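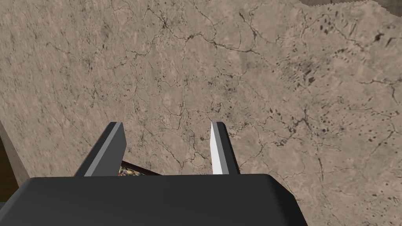

Looking after stone counters and the kitchen around them

Stone counters last for decades if they are kept clean and dry. Most of the damage we hear about comes from the wrong cleaner, used every day for years.

Daily wiping

Use a soft cloth, warm water and a drop of dish soap. Wipe once with the soapy cloth, once with plain water, then dry with a towel. Drying matters most near the sink, where hard water leaves a chalky ring that gets harder to shift each week.

Keep vinegar, lemon and bathroom descaler off travertine, limestone and marble. Acid eats the polish and leaves a dull spot. Granite is more forgiving, but there is no need to test it.

Check the seal

Put a spoonful of water on the counter and leave it for 10 minutes. If it still sits in a bead, the seal is fine. If the stone under it has gone darker, let it dry overnight and reseal. Test in 2 places, one by the sink and one in a corner that gets little use. We have used Brivura stone sealer on our own counters and found one small bottle does an average kitchen with some left over. Wipe off the extra before it dries or it will haze.

Oil stains

Mix baking soda and water to a thick paste. Spread it over the stain, cover with plastic wrap, tape the edges and leave it until the next day. Scrape it off with a plastic spatula and rinse. An old stain may need the paste put on several times.

Crumbs and drips travel down the fronts of cabinets and collect along the bottom edges, so run the cloth along there too. Painted doors want the same mild soap as the stone. Skip scouring pads.
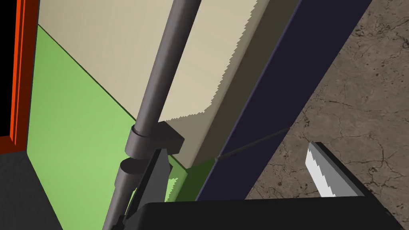 Refrigerator shelves

Pick a day when the food is low. Ours is Sunday evening, before the shopping. Take everything out, put the milk and meat in a cooler, and lift the shelves out one at a time. Glass shelves should come up to room temperature before they go in warm water or they can crack.

Wash the inside with two tablespoons of baking soda in a quart of warm water. Start at the top and work down. Dry the shelf supports well, then put the shelves back.
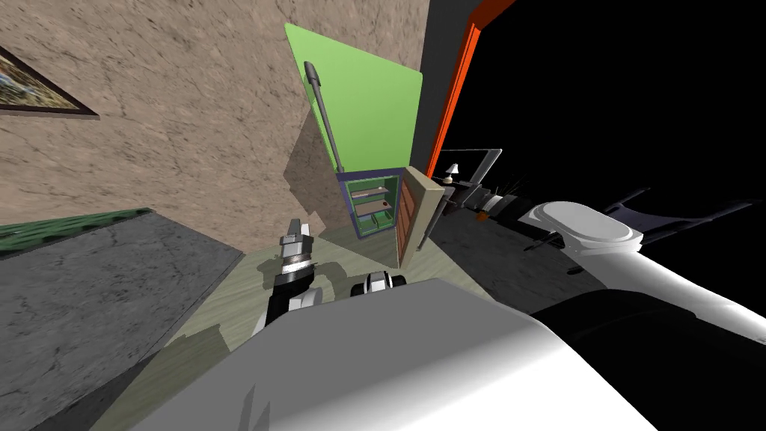 Handles get more grease than any other part and are usually forgotten. Go over them with a soapy cloth, and use an old toothbrush where the handle meets the door. Clean the door gasket the same way, pulling the folds open with a finger. A gasket that has gone stiff or split should be replaced. Vacuum the coils every 6 months, more often with pets, and unplug the refrigerator first.

Floors last, always. Sweep, then mop with a wrung-out mop, starting at the far wall and backing toward the door.

592 shares | 6 comments

This site uses cookies. By continuing to browse you accept our cookie policy.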